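Pollport's draft handling rules: who checks?

The new Pollport draft on gripping soft packaging runs to 27 clauses, and I've read them all. Clause 4 says a pack must be held "without undue deformation." Undue by whose measure? Film bunches when you pinch it. Suryani Simanjuntak at Esolberg asked for a number and was told one would follow in May.
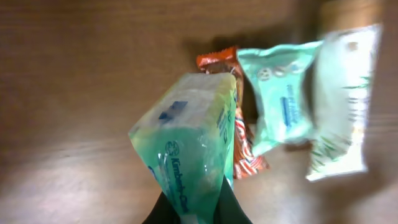
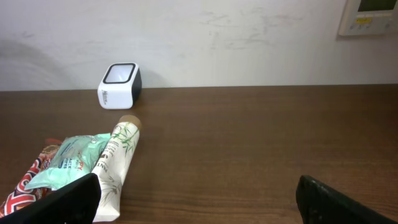

Ogbonna claims 2,216 logged picks under the draft – fine, but over what range of packs? Until the log is open to members, I'd keep using the old checklist.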